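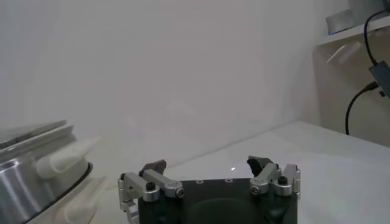
La pince ouverte au-dessus de la table blanche, une casserole en inox à gauche. Atelier partagé de Kolham.

Un bras dans la cuisine

Par la rédaction, 5 juillet 2025

Budget de départ : 365 euros. Dépassé, évidemment. 544 au dernier pointage, sans les vis. Le projet s'appelle Preditari, il se monte le soir dans l'atelier, entre le tour et l'évier.

La pince d'abord. Biellettes en aluminium, embouts noirs, 66 heures de réglage. Le jeu dans les pivots, surtout : trop serré ça force, trop lâche les doigts se croisent. Les moteurs viennent de chez Declercq, deux renvoyés déja.

Objectif, attraper une casserole par le manche. Les reflets sur l'inox gênent la détection, le plateau brillant aussi. Vingt essais par soir, pas plus, le voisin dort tôt. Démo prévu en août à Sidport. Reste le câblage à refaire.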